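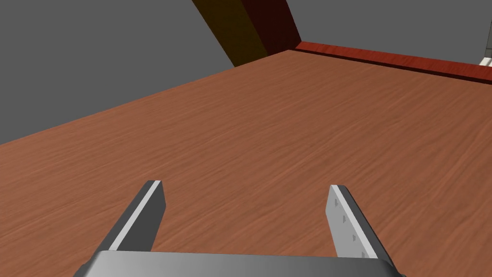

Ticket: table-wipe task stalls before first contact
Project: Pletine (household chores, simulation)
Component: Negri planner, wrist camera
Reported against: Ustix 9
Opened: Saturday, December 28, 2019
Severity: medium
Status: closed, with one follow-up open

Summary

The wipe-table task stops in the approach phase. The arm moves to its start pose over the table, opens the gripper, and stays there until the timeout at 60 seconds. No cloth is picked up. No error is raised. The run is logged as "completed, zero coverage", and the nightly report counts that as a pass.

Expected: the arm locates the cloth, grasps it, and covers the tabletop in overlapping strokes.

Observed: in 109 of 200 runs the planner never leaves the approach phase. The other 91 runs go through normally and reach acceptable coverage.

Steps to reproduce

1. Load the dining table world with default lighting.
2. Start the Negri planner with the wipe-table task file.
3. Leave the cloth position on random.
4. Run the full batch with the timeout at its default.
5. Sort the results by coverage. The failed runs are grouped at zero with nothing in between.

Log entry 1 - timing and control

Checked the controller first. Joint commands arrive on schedule and the start pose is reached in every run, failed or not. Position error at the end of the move is within tolerance. The gripper reports open. Forced a close and reopen by hand from the console and both worked.

Increased the timeout to three times the default and ran a short batch. Failed runs still failed, only later. Put the timeout back.

Log entry 2 - cloth detection

The planner sends a detection request once the arm has settled. In failed runs the detector replies with "no candidate" and the planner asks again. It has no retry limit and no second viewpoint, so it repeats the same request from the same pose until time is up. That accounts for the missing error message: each individual reply is valid.

Lowered the detection threshold by one step. The number of stalls dropped slightly, but the detector began to return patches of wood grain as cloth. In one run the gripper closed on the bare table and tripped the force limit. Threshold restored. Do not use this as a workaround.

Log entry 3 - texture

Suspected the table material. The current wood texture came in with the October asset update and has much stronger grain than the old flat brown one. Swapped the old texture back in and repeated the batch with the same seeds. The same runs stalled. The texture explains the false detections at the lower threshold. It does not explain the stalls.

Log entry 4 - viewpoint
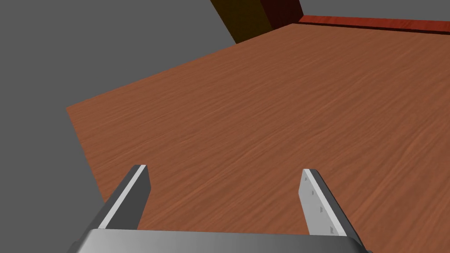 The start pose was carried over from the pick-and-place task, where the object is always set down inside a small marked zone. For wiping, the cloth can be spawned anywhere on the table, including the near side under the wrist. With the camera tilted as it is, the view takes in the far corner with the dark post and the reddish strip along the far edge, and a large part of the upper left is plain gray background past the table. The gripper palm takes up the bottom. The wood between the open fingers is bare, and the detector is correct to report nothing there. A cloth lying closer in than the palm cannot be seen from this pose at all.

Plotted spawn position against result for the complete batch. Every stalled run had the cloth outside the camera's view at the start pose. Every good run had at least part of it inside. No exceptions in either group.

Root cause

Two faults, both needed to produce the stall:

a. The start pose does not give the wrist camera a view of the whole table.
b. The planner treats "no candidate" as "try again" and never as "look somewhere else".

The reporting fault is separate. Zero coverage should never have been logged as completed.

Fix

Added a search step ahead of the approach. The arm now visits a short list of poses, higher and with less tilt, and merges the detections before it picks a target. If the list is exhausted with no cloth found, the task ends with the status "target not found" and is counted as a failure. The retry limit is in the task file and can be changed there.

Coverage below the minimum is now a failure whatever the final planner state is.

Verification

Re-ran the original seeds with the fix in place. No run stalled in approach. The search step adds a few seconds when the cloth is on the near side and close to none when it is in view from the first pose. Old and new textures both tested, threshold at default.

Comment from the Canetti integration side

We had this task marked as ready for the kitchen demo on the strength of the nightly numbers. Please confirm whether that mark should be withdrawn. The demo plan assumes the arm can clear and wipe a table with no operator present.

Reply

Withdraw it. The stall is fixed, but the wipe task as it stands covers one cloth on one cleared table, with a known table height and nothing else on it. Clearing is a separate task and has not been joined to this one. Nothing here measures whether the surface is clean either. Coverage means the cloth passed over an area, and the simulator has no model of crumbs, spills, or a cloth that is already dirty. A person wiping a table looks at it, goes back over the sticky spot, and moves the salt shaker out of the way. None of those three steps is in the planner today.

For a shop bench with a fixed layout and the same cloth holder every time, the present version is closer to usable. The search step would rarely be needed there. I would still want hardware runs before putting a date on it - cloth contact in simulation is forgiving, and the force limit has only been tuned against the simulated table.

Follow-up (open)

Review the other tasks that borrow the pick-and-place start pose. Shelf dusting and counter wiping both do, and both show a group of zero-coverage runs in the old reports. Those reports should be regenerated with the corrected pass rule before anyone quotes figures from them.

Ticket closed. Follow-up tracked under the same component.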